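Comparar dos pinzas con bloques y cámara de muñeca — guía rápida

Apuntes para montar la prueba en una tarde. Nada de teoría. Si ya tenéis el brazo calibrado, saltad al paso 3.

Autora: Şengül Karaca. Revisado por Idrisa Nzioka (lo que quede mal es mío, lo escribí con prisa).

Qué se compara

Dos pinzas paralelas de dos dedos: la Otport, dedos largos que se afinan hacia la punta, y la Dedum, dedos cortos y rectos. Mismo brazo, mismo controlador Amaral, misma cámara. Solo cambia la pinza. Si cambiáis dos cosas a la vez, luego no hay quien lea los datos.

Qué hace falta

Bloques rectangulares iguales, color oscuro y mate. Brillantes no, que la cámara se vuelve loca.
Superficie blanca lisa, encima de una mesa oscura.
Cámara pequeña en la muñeca, mirando entre los dedos.
Grurnness para grabar y etiquetar. Vale cualquier otro programa que guarde vídeo y posición de dedos con el mismo reloj.
Llave allen para el cambio de pinza. Y otra de repuesto, que se pierden.

Paso 1. Montar la pinza

Apretar en cruz. Comprobar que la brida asienta plana. Cable por detrás de la muñeca, nunca por delante de la cámara. Abrir y cerrar 7 veces en vacío y mirar si la posición de cierre repite. Si no repite, no seguir.

Paso 2. Fijar la cámara

Las puntas de los dedos tienen que verse siempre, y por delante de ellas tiene que quedar sitio para los bloques. Foco fijo, exposición fija. Lo de la exposición es importante — con automática, al acercarse los dedos negros la imagen sube de brillo y el blanco se quema.

Paso 3. Colocar los bloques

De pie siempre. Alternar: una pareja pegada y uno suelto, un grupo apretado de tres con otro aparte, fila escalonada. Los pegados son los que de verdad separan una pinza de otra. El suelto lo coge cualquiera.

No hace falta plantilla. Mejor que varie un poco de una pasada a otra.

Paso 4. Revisar la vista antes de grabar

Mover el brazo a mano por varias posturas y guardar un fotograma de cada una.

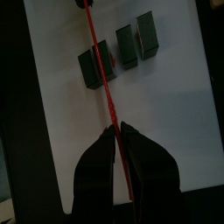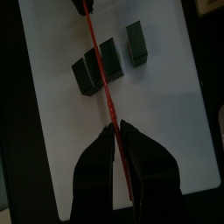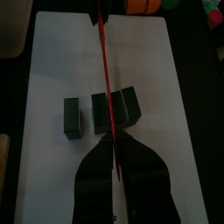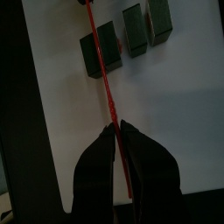 En las cuatro: dedos negros entrando por abajo, bloques verde oscuro sobre blanco. En la tercera hay tres bloques juntos y uno separado a la izquierda. En la cuarta la luz es floja, pero el verde se distingue del fondo.

Paso 5. Tandas de agarre

24 agarres por pinza. Orden aleatorio, no primero todos los fáciles. Para cada uno:

Bajar hasta la altura de agarre.
Cerrar a fuerza baja.
Subir y aguantar 30 segundos.
Soltar en el mismo sitio.

Apuntar tres cosas: cogió o no cogió, si movió al vecino, si el bloque giró entre los dedos. Lo de mover al vecino se olvida siempre y luego toca revisar el vídeo entero.

Fuerza baja las dos pinzas, el mismo valor en el Amaral. Si una necesita más, apuntarlo y repetir la tanda completa, no solo los fallos.

Paso 6. Cambiar de pinza

Apagar el controlador antes de soltar el conector. Antes. Cambiar el perfil de herramienta (masa y longitud), que si no el brazo baja de más y los dedos tocan la superficie. Nos pasó en enero con la Dedum y hubo que lijar una punta.

Volver a los pasos 1, 2 y 4. Sí, también el 4. Dedos de otra longitud, otra vista.

Paso 7. Leer los resultados

En Grurnness, exportar la curva de posición de dedos. Salen unas 1,000 muestras por agarre, de sobra. Buscar el escalón del contacto: limpio si el bloque entró recto, con diente si resbaló.

Comparar por disposición y no por total. A nosotros el total nos daba casi empate. En bloques sueltos, igual. En los pegados ganó la Otport — la punta fina entra mejor por el hueco. A cambio, con la Dedum giran menos los bloques.

Problemas típicos

La pinza empuja en vez de coger: apertura insuficiente, o entra torcida. Girar la muñeca para alinear dedos y caras.
El detector junta dos bloques en uno: poca luz o sombra entre ellos. Mover la lámpara, no el umbral.
Las sombras se cuentan como bloque: luz mas difusa. Un papel vegetal delante de la lámpara vale.
La posición de cierre deriva a mitad de tanda: reapretar y tirar los datos desde el último cierre bueno.

Pendiente: repetir con dedos de goma en la Dedum. Cuando lleguen las piezas subo la tabla a esta misma página.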